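**Household tidying sessions: people wanted for an autumn study**

Carnegie Soft Furnishings is looking for people to take part in a series of paid tidying sessions at our rooms in Lonance Street. The sessions start in October and run on weekday mornings and afternoons. You don't need any experience. We want people who fold, sort and put away at home in whatever way they normally do it.

We make carpets, throws and storage for small homes. Before we settle next year's range we would like to know more about what happens to clothes and other soft things between the wash and the cupboard. Much of it ends up on the floor for a while, and the floor is the part we know least about. People kneel on it, sort on it, leave piles on it and walk round them. Our last round of interviews was done at a table, and Jean Strachan, who ran it, found that people described a much neater routine than the one they later showed her at home.

**What you will do**

Each session lasts 2 hours with a break in the middle. You will be given a mixed load of clean clothes and household linen and asked to deal with it as you would at home. Some of the work is done standing and some at floor level. There are no marks for speed and we will not correct your folding. When you have finished you will have a short talk with Nayara Leite about what you did, which parts were awkward and what you would have changed about the room.

You will be asked to do three things in the course of a session:

- sort the load into piles in any order that makes sense to you
- fold or roll each item, or leave it as it is if that is your habit
- put everything away in the storage provided, then take out one outfit

Dark clothes are included in every load. In earlier sessions they caused more trouble than anything else, as people found it hard to tell one black garment from another once they were in a heap, and thick jersey and ribbed knits tended to be left until last. We are interested in how you go about it, so please don't practise beforehand.
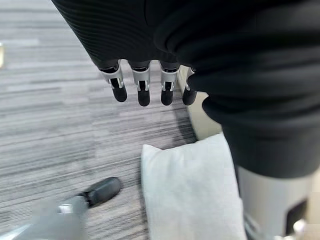 Carpet matters too. The striped grey designs are the ones we sell most of, and customers write to us about them more than any other. Some say the stripes hide fluff and some say the opposite. You will be asked what you think of the surface you worked on, whether it was comfortable to kneel on and whether you could easily see what you had dropped. Kneeling pads are kept in the cupboard by the door for anyone who wants one. You may also sit on a low stool, or do the whole session standing if you cannot get down to the floor.

**Who can apply**

You should be 18 or over and do at least part of the laundry in your household. We would like a fair spread of ages and would be glad to hear from people who share a house, people with small children and people who live alone. Left-handed applicants are especially welcome, as we had very few last time. If you have a bad back or knees, say so when you write and Agnes Buchanan will talk through the arrangements with you.

We cannot take anyone who works for a furniture or flooring firm, or who took part in the Drinura storage trial in the spring.

**Payment and travel**

You will be paid for each session, including the break and the talk afterwards. Most people are asked to come to 3 sessions, spread over a few weeks. Bus and train fares are refunded if you bring your ticket or a receipt. There is no parking at the building, but the public car park behind the Hasitz warehouse is a short walk away. Tea, coffee and biscuits are provided.

Wear something you can bend and kneel in. Shoes come off at the door, so bring thick socks if you feel the cold.

**How to apply**

Write to Niall Galbraith at the address on our contact page with your name, the kind of home you live in and the times of day that suit you. Put "Tidying sessions" in the subject line. Please mention any allergy to wool or to washing powder. We reply to everybody, usually within a week, and places are offered in the order that suitable applications arrive.

The rooms are on the ground floor and the front entrance is step-free. If you would like to see them before deciding, come along on Monday between 3 and 5 in the afternoon and ask for Niall at the desk.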